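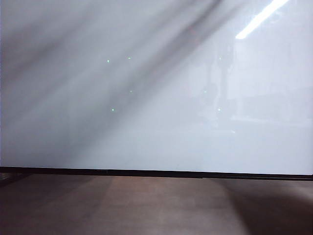
Bench two after the changeover

Glossy panels are awkward to inspect because they show you the room as readily as they show you themselves. A pale panel standing on the brown bench top gives back the ceiling tube as a hard white streak in one corner, soft grey bands on the other side, and a scatter of small green points across the middle. None of that is necessarily a defect. A good deal of my working life has gone into telling the difference.

I have been on final inspection at Zavitano's Gininthorpe site for long enough to have trained most of the people I now share a shift with. Since January, bench two has been automated. The cell is built round a Guris arm and does the surface check and the turning. I said I would write up how it has gone, mostly for the two people from the Tsai building who asked me and got a poor answer in the canteen.

What the job used to be

You lifted the panel, stood it up, tilted your head until the reflection of the tube ran along the surface, and followed the reflection. A dent bends the line. A scratch breaks it. Haze makes it spread. You then turned the panel and did it again, because a fine scratch parallel to the light hardly shows. Four views per panel, then a sticker, then the rack.

The lifting was the worst of it. Two of us had shoulder trouble and one moved to packing on account of it. I would not wish that part of the job back.

What the job is now

The arm presents the panel, the software makes a call, and the call is one of three: pass, fail, or refer. Passes go straight to the rack. Fails go to rework with a map of where the fault is supposed to be. Refers come to a person. On paper the person looks at the referred panel, agrees or disagrees, and presses a key.

In practice the person spends the shift looking only at difficult panels. I had not thought about this beforehand and I do not believe the project team had either. Under the old arrangement most panels were plainly good, and the easy ones were a sort of rest. Now every panel that reaches you is one the software could not settle, and by two in the afternoon your eyes are tired in a way they were not before. Yu-ting Fu, who runs the shift, raised it at the first review and we went to rotating every hour. That has helped. It ought to have been in the plan.

Reflections

In the first month we logged 363 refers that an inspector then passed. When Yu-ting sorted them by cause, the largest group was reflections. The software had learned what a panel looks like under the lighting in the supplier's workshop. Our lighting is old fluorescent tubes, and people walk past.

A person discounts a reflection without noticing. You move your head and the reflection moves, and the scratch stays put. A fixed camera does not move its head. The answer we settled on was to have the arm tilt the panel by 5 degrees and compare the two views: whatever slides across the surface is ignored, whatever stays with the surface is kept. It adds a little to the cycle time. Tzu-hsuan Liu wrote the comparison step and was good enough to sit at the bench for a whole morning first, asking why I kept leaning to the left.

We also asked for a hood over the cell, which was refused on cost, and then for matt paint on the nearby cabinet doors, which was approved the same afternoon.

Soft shadows remain a nuisance. They have no edge to track, so the comparison does not always catch them — a broad grey band and a patch of real haze can give very similar numbers. Those still come to us, and I think they should.

Who knows what

My larger concern is training. I learned to inspect by handling good panels until a bad one looked wrong. A new starter on bench two does not see good panels in any quantity. They see borderline ones, with the software's opinion already displayed beside them, and it takes some confidence to press the key that says the machine is mistaken when you have been there a fortnight.

We have made two changes. New starters now do their first weeks on bench one, which is still manual. And the software's reasoning is hidden until the inspector has entered their own decision. The second change was unpopular with the project team, as it slows the disposal of refers, but the disagreement rate went up as soon as it was made. I take that to mean people had been agreeing out of politeness.

Staffing

There were no redundancies. One post was not replaced when it fell vacant, and the rest of us were regraded, with a small rise and a longer job description. I have read the description several times and still could not tell you what "exception ownership" requires of me on a normal shift.

Bench one is due to go the same way, date not fixed. If it does, the arrangement for new starters goes with it, so I have asked for a set of known good panels to be kept aside and handled by hand. The request is with stores, who would like to know which cost code to put it under.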